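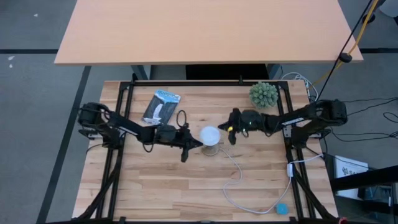

2025年3月22日，晴，风有点大

今天一整天都在跟灯打交道，高兴得晚饭都差点忘了做！起因是去年九月收拾旧箱子，翻出来两盏不亮的小台灯，一直说要修，一直没修，拖到这个春天总算腾出了手。我真喜欢这种小灯，圆圆的白顶，油亮油亮的，下面托着一个灰褐色的圆座子，看着像是半透明的，往浅色木条拼的台面上一放，活像刚冒出来的一朵蘑菇。白色的细线从右边垂下来，在木头上绕一个大弯，再接到那个白色的长方形开关上。我从前嫌电线难看，总想把它藏到桌子后面去，今天倒看顺眼了，一条白线弯在深深浅浅的木纹上，很像谁随手画了一笔。

早上先把家里的台灯都搬到窗边擦了一遍。客厅那盏 Jendero 的落地灯搬不动，就地擦。灯罩里面积的灰比我想的厚多了，用软毛刷一圈一圈往下扫，扫完再拿拧干的布抹。擦到第三块布的时候太阳正好照进来，灰在光里飞，我站着看了半天，手里的布都滴到袜子上了（可见没拧干，哈哈）。

然后是修灯。第一盏毛病在插头，里面有一根铜丝断了，剪掉一小截，重新剥皮、拧紧、压好，装回去花了十来分钟。我拔插头、查线、再拔插头、再查线，胆子小得很。第二盏就折腾了，换了灯泡不亮，换了插头还是不亮，最后拿万用表一段一段量，才量出来是线上的开关坏了。拆开一看，里面的小铜片已经发黑翘起来了，一碰就掉。抽屉里有一个备用的开关，是上回在 Skalmont 买灯泡时顺手带的，尺寸居然刚刚好！拧上最后一颗螺丝，一按，亮了。那一下我真的叫出声来，楼上的狗跟着叫了两声。

灯光是偏黄的那种暖光，不刺眼，照在墙上有一圈软软的边。我把屋里别的灯都关了，拉上窗帘，就开着它坐了一会儿。这么小的一点光，把桌角、茶杯、我那堆没叠的围巾都照得特别好看。白天看着乱糟糟的屋子，忽然变得像有人精心布置过一样。

下午 Obadia Swai 过来还书，我拉着他看灯，他坐下来连按了好几遍开关，说这个声音好听，“嗒”的一下，很干脆。我也觉得好听！他以前在家乡的铺子里帮人修过收音机，教了我一招：电线从开关里出来的地方最容易折断，里面要留一点余量，打个松松的弯，再把压线的小片拧紧，以后怎么拉都拉不到接头上。我听完马上把刚装好的开关又拆了，照他说的重新装。他笑我急性子，可是这种事情听见了不马上做，我晚上会睡不着的。

我们后来又把灯挪来挪去地试位置。放在书架上太高，光都跑到天花板去了；放在窗台上，外面一有车过就抢了它的风头；放在矮柜上最好，旁边再靠一本厚书，影子斜斜地落在墙上。Obadia 说应该放在地上，靠着墙根，当夜灯用。我试了试，居然也好看，就是我肯定会一脚踢翻。最后决定一盏留在矮柜上，另一盏放床头，代替那盏太亮的旧灯。床头那盏的线短了一点，要绕过床脚才够得到插座，明天去找根带夹子的束线带。

他走的时候天已经暗了，我请他带走半袋 Sorkerico 的饼干，橙子味的，我自己一个人吃不完，也不敢一个人吃完。

晚饭煮了面，加了一个蛋和一把快要蔫掉的青菜，端到矮柜旁边，坐在地垫上吃的。好久没有这样吃饭了，像小时候停电，全家围着一盏灯，谁都不舍得先走开。面有点咸，汤还是喝光了。

写到这里又起来摸了一下灯座，看看烫不烫，只是温温的，放心了。记一下还要买的东西：备用开关再来两个，小号十字螺丝刀一把（原来那把头都磨圆了），白色束线带，软布。Hayashi 那家五金店要是开着门，就顺便问问他们有没有布皮的电线，我想给客厅的老吊灯换一根，墨绿色的最好，没有墨绿就要棕色。

还有，日记本只剩 11 页了，新本子也得看起来。

现在床头灯开着，笔尖的影子在纸上一跳一跳的，真舍不得关。再写一行就睡。楼上的狗今晚很安静。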